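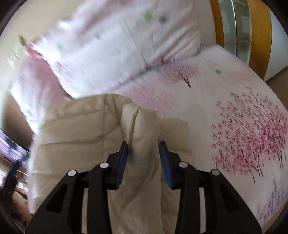
The Year of Saying Yes

The woman on the stage at the Lorkberg community hall had said yes to everything for 365 days, and she wanted us to know it had changed her life. I was in the back row with my coat on. It was December and the hall's heating had two settings, off and noisy, and someone had chosen off so we could hear her.

"I said yes to a stranger's wedding," she said. "I said yes to a job I wasn't qualified for. I said yes to Fernell."

Fernell was a drink. It came in a brown bottle and there was a table of it by the door.

"There it is," I said to Dinesh Bhatt, who had dragged me along.

"There what is?"

"The part where we buy something."

"You've been here ten minutes, Yolanda."

He had a notebook open on his knee. Dinesh is a surveyor and the most careful man I know. He once drove back across town to check that a gate he'd already checked was shut. But his divorce had gone through in the spring, and he had started going to things. Pottery. A choir. A weekend in Stusis where they made him shout at a lake. I went with him when I could, partly for company and partly to make sure he came home with his wallet.

The speaker's name was Drahomíra Machala. She was older than I'd expected, sixty or close to it, in a gray suit that had been good once. She didn't use the headset microphone they'd set out for her. She just talked, walking back and forth, and now and then she stopped and looked at a piece of the floor as if she'd left something there.

I don't trust people who have a number. Twelve rules, seven keys, one year. Life doesn't come in those sizes. My mother gave up sugar, then wheat, then the telephone, each for a set time, and each time she came back from it exactly herself, a bit thinner or a bit lonelier. My brother did a year without complaining and it was the longest complaint I ever sat through.

"What about when you wanted to say no?" a man called out.

It was Ikechukwu Oyelaran, who runs the hardware store and goes to every public meeting in Lorkberg, on any subject, to ask the second question. The first one he leaves to somebody else as a courtesy. That night no one had taken it.

"I said yes," said Drahomíra Machala.

"And if it was a bad idea?"

"Then I found out."

People laughed, and Dinesh wrote it down. I looked at his page. He had written *then I found out* and drawn a box around it.

"Don't box it," I said.

"I like it."

"It doesn't mean anything. If I eat a battery I'll find out."

"Shh," said the woman in front of us, who was Jummai Ezeani, my dentist. I shushed. I had an appointment coming up.

At the break they served coffee and small cups of Fernell. It tasted like a forest with something wrong with it. I read the label under the light by the coat hooks. It promised openness. I'm not making that up, it was between the vitamins and the address of the bottler. A case cost 35, and for 35 you also got the workbook, which had a sunrise on the cover and, when I turned through it, a good many pages with nothing on them but lines.

"So you can write your own answers," Dinesh said.

"I can do that on the back of an envelope. I have envelopes at home."

"You always do this."

"What do I do?"

He drank his cup down and made a face, and then fixed the face, out of manners. "You get there first," he said. "Before anything can be any good. It's like going to the movies with a person who's read the ending out loud."

I would have answered but he walked off to look at the cases. It stung, I'll admit. I stood with my paper cup and pretended to read the notices. There was a lost cat. There was a choir, his choir, looking for altos.

I went outside to get rid of the taste. There's a covered step at the side of the hall where the kitchen door opens, and she was out there, the speaker, sitting on an upturned crate with her shoes off.

"Are you leaving?" she asked.

"No. My ride's in there buying your drink."

"It isn't mine. They pay for the hall." She rubbed her foot. "It's horrible, isn't it? I keep thinking I'll get used to it."

I had a number of remarks ready and none of them fitted that. So I asked the thing I'd wanted to ask since the start, and I didn't ask it nicely.

"Did you really do it? The whole year?"

She put her head on one side. A car went past slowly, looking for a place to park.

"I got to September," she said.

I waited for a lesson. I thought there must be one coming, that September would turn out to be the number of the heart, or something.

"What happened in September?"

"My sister asked me for the house. Our parents' house, in Oyewole. She knew what I was doing, everyone did, I'd been very loud about it. So she asked. She had the papers with her." She picked up a shoe and looked inside it. "And I said no, and she said, but you can't. And I said well, I can."

"Good for you."

"Was it? She doesn't speak to me. She has three kids and I have a house with a bad roof that I visit two weeks in the summer." She worked the shoe on. "I don't know if it was good. I tell people a year because nobody hires a hall for eight months and a bit."

"So it's a lie."

"Yes," she said.

I've caught people out before. I caught a man selling roof insurance who didn't own a single form. I once caught my own uncle with a marked deck, at Easter. There's a warm feeling goes with it, right under the ribs, and I stood there on that step and waited for the warm feeling.

"You could tell them," I said. "The house part. It's better than the wedding."

"Do you think so?"

"The wedding I didn't believe for a second."

"The wedding was true!" She looked really offended. "I caught the bouquet. I didn't even want it, I was reaching for my bag."

Somebody rang a handbell inside, and she stood and straightened her jacket. At the door she turned around. I thought she was going to ask me not to say anything, and I had already decided what I'd answer, and was pleased with it. But she only asked if she had anything on the back of her skirt, from the crate. She did, a bit of straw or packing. I told her and she brushed it off.

The second half was the same kind of thing as the first. She told them about the job. She told them about a boat. I kept waiting for September and at one point she stopped and looked at her patch of floor, and it was quiet for long enough that Jummai Ezeani uncrossed her legs. Then she said, "Anyway, by the end of the year," and went on.

Ikechukwu Oyelaran raised his hand and asked what she was saying yes to nowadays.

"Halls," said Drahomíra Machala.

He seemed satisfied with that. He's not often satisfied.

Dinesh had bought one case. He carried it out to the car against his chest, and I carried the workbook, and we didn't talk until he had the engine going and the windows had started to clear.

"Go on, then," he said.

"Go on what?"

"Tell me what's wrong with it. You were gone for most of the break, I figured you were out there putting it in order."

The wipers went over once. He'd paid 35 for that case and he could spare it, just. I could have said September. It was right there in my mouth with the taste of the drink. He would have nodded and been decent about it, and on Saturday he would have stayed home, and the Saturday after that.

"It tastes like a drain," I said.

"Well, yes."

"And she really did catch that bouquet."

He turned and looked at me with his hand on the gearshift. "How would you know?"

"I asked her."

He thought about this all the way down to the river. I don't say he believed me, and I'm still not sure I'd believe me either. At the lights he said the choir was short of altos, and I said I'd seen the notice, and he said it was only two hours on a Saturday, and there was soup.

"What kind of soup?" I said.

"I don't know. It changes."

I told him I'd think about it. Then I told him I couldn't sing, and that most amateur choirs fold within a few years, and that a soup that changes is generally the same soup with something added. He said fine. He said he'd pick me up at ten.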